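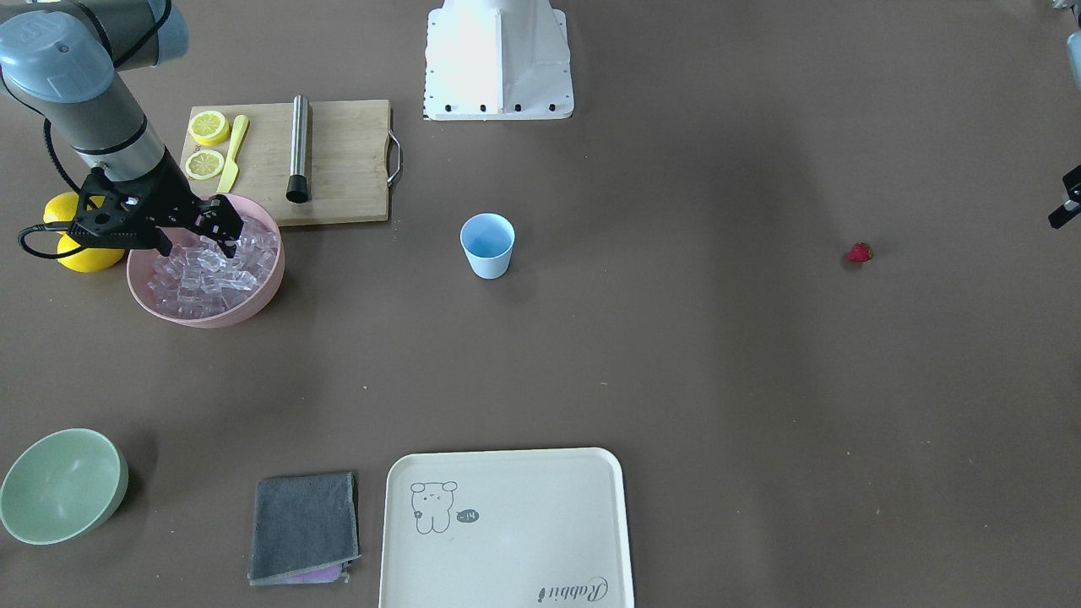
Pendico Home Bar Set, One Month In: Mostly a Cutting Board

40 comments | 1506 shares

I should say up front that I don't like kits. Somebody in an office decides which tools go together, puts them in one box, and you pay for the two you wanted plus the ones you didn't. The Pendico set has been all over my feed since November, always with the same gushing write-up, so I paid for one with my own money and used it for lemonade, smashed strawberry drinks and the occasional proper cocktail.

The board

Bamboo, light tan, with a metal handle on the right-hand end. It is the best thing in the box. It's big enough to hold a couple of sliced lemons, the knife and the muddler at the same time, and that covers most of what I do on a given evening. The handle I could take or leave. It looks smart hanging on a hook, but it adds length, and my sink is not long. Pendico's leaflet says to oil the board before first use and doesn't include any oil. I used what I had for my old Turau board and it was fine.

The board does slide on a smooth counter. Put a damp dish towel under it.

The knife

Yellow, short blade, light in the hand. It came sharp enough to get through lemon skin without sawing, and after a month it still does, though I've noticed it starting to drag on limes. I don't expect much from a knife sold in a bundle and I wouldn't pay extra for this one. If you already own a paring knife you like, leave this one in the drawer.

The muddler

Stainless steel with a black rubber end. People online rave about this and I can't work out why. It has some weight to it, so you don't have to lean on it much, and mint and strawberries give up quickly. Lemon is another story. The rubber end skids off the rind unless you cut the pieces small. The steel gets slippery once your hands have juice on them. I had a wooden muddler from Coutinho for years that cost less and gripped better, and I went back to it for anything with peel.

It cleans up easily, I'll give it that.

The ice bowl

Pink plastic, wide and shallow. I complained about this one before I even used it, since a shallow bowl is the wrong shape for keeping ice. There's more of the ice in contact with the room. In my kitchen the cubes were swimming well before guests had gone home. For one round of drinks it's good, because you can get a scoop or your fingers in from any side. For a party, use a cooler and refill the bowl from that.

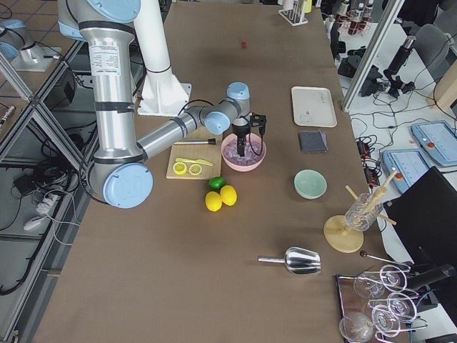

Ice bowl up against the board, knife and muddler out, lemons halved. The gray cloth and wooden utensils are not in the box.

The cups and the rest

The set I bought came with one small light blue plastic cup. One. It's a fine cup for measuring out juice or for a kid's drink, but calling it "barware" on the box is a stretch. I ended up using it for lemon seeds.

There's no juicer, no strainer and no jigger. For something sold as a home bar set, I find that hard to forgive. Nundus sells a plainer set with a jigger and a strainer, and while its board is thin and warped on me within weeks, I could at least make a drink with it the night it arrived.

About those reviews

The listing claims over 3000 happy customers. I read a couple of pages of them and most were written by people who had just opened the box. "Beautiful, can't wait to use it" is not a review. The ones I trusted came from people who'd had it a while, and they say much the same as I do: nice board, so-so everything else.

Score: 7 out of 10 for the board, a good deal less for the set. If Pendico sold the board alone I'd tell you to get it. At full price for the whole box I'd wait for a sale, and check your drawers for a knife first.

Posted April 4, 2023

Share this review | 40 comments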